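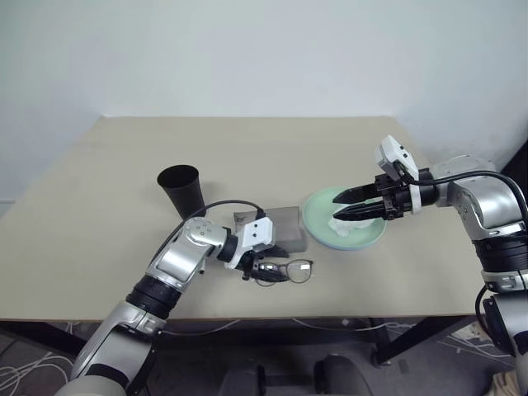 Fig. 2. Tabletop cell, left gripper at the eyeglasses, right gripper over the plate.

6.2 Recovering from a false "grip confirmed"

The Carna controller may report a good grip when the fingers have closed on nothing. Thin wire frames are the worst for this. The Daltivon release in June was meant to cure it – treat that claim with caution until your own cell has passed step 6.

1. Press the stop button. Do not rely on the pause key in the software.
2. Wait 30 seconds, then check that both arms are still.
3. Look at the fingers yourself. The status light only repeats what the controller believes.
4. Free the object by hand. Never back the arm off with a frame still between the fingers.
5. Set grip force to 20 percent and re-zero the gripper.
6. Run 100 empty closes. Any "grip confirmed" in the log is a fail.

CAUTION: Soft items such as tissue can hide a bad zero. A pass on tissue proves very little.

NOTE: Auto-recover repeats the same move with the same bad reading. Leave it off. If step 6 fails twice, lock out the arm and send the log to Dindo Fajardo at Erberg.

Erberg Support Desk | Contact us | All rights reserved | Back to top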